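Nadau v. Simiyu: who owns what's on a work laptop?

Forum > Courts, Law and Tech > Current cases

bosimari_fan
May 15, 2024
Has anyone else been following this? Short version for those with jobs: Isamu Sugawara left Nadau for Simiyu, and Nadau says 1,512 files left with him. He says they were his own notes, which happened to live on the company laptop in a folder called "misc2". The judge wants the forensic report by July. My money is on Nadau, purely on the strength of that folder name.

quietmodem
I read the filing over lunch, so you don't have to. Roughly half of it is the two sides arguing about what "copy" means. Nadau's expert, Awuor Rugemalira, says the files went to a personal drive. Simiyu's expert says the drive was a backup. Everything is a backup once the solicitors turn up.

Wekesa Mbwambo
The timestamps don't prove what people here think they prove. Sync software rewrites them all the time. I've had a folder of holiday snaps claim to be older than my camera. Until the report comes out we've got two men in ties disagreeing about metadata.

quietmodem
Rugemalira is a woman, Wekesa. It's on page 3.

Wekesa Mbwambo
One man in a tie, then. Point stands.

bosimari_fan
Does it, though? He put in his notice and the big transfer was 2 days later. You don't need a timestamp expert for that, you need a calendar.

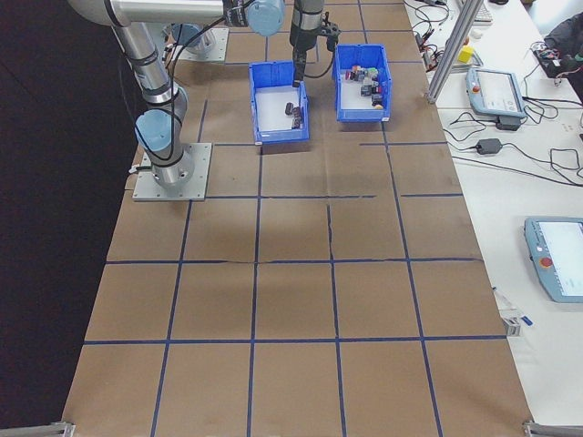

Arm over the blue bins, taped grid underneath

tealeaf40
I've been on the other end of this. Left a firm, took my own spreadsheets, got a letter. It cost me 40 quid for a half-hour with a solicitor who told me to give them back, so I did, and that was the end of it. The spreadsheets were rubbish as well. I can't see why Sugawara didn't do the same unless there was something in there worth keeping.

Mulugeta Zeleke
Or unless he was told to hand over his own drive with his bank statements and family photos on it. That's the part of the order I'd object to. Nadau asked for the whole disk. If my old boss wanted my whole disk I'd be slow about it too, and I've got nothing on mine but invoices and a half-finished novel.

quietmodem
They narrowed it. The second order is keyword searches only, run by a third party called Bonano. Neither side gets to browse.

Mulugeta Zeleke
Have you seen the keywords? One of them is "plan". Good luck finding a disk without that on it. 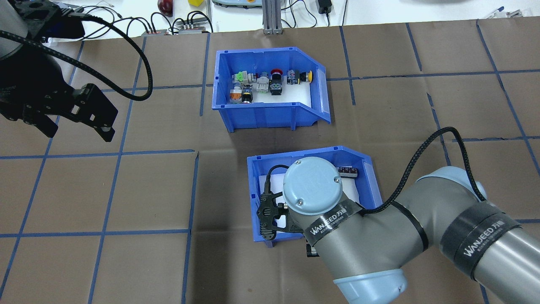

Switches and push buttons in the upper bin, arms at either side

Wekesa Mbwambo
"Plan" is a fishing trip. I'm with Mulugeta on this.

bosimari_fan
First time for everything. I still say settlement before the report, with both sides claiming they won.

tealeaf40
Does anyone have a link to the second order? The court site wants me to register and then tells me my password is too long.

quietmodem
Sent you a message. Use a shorter password.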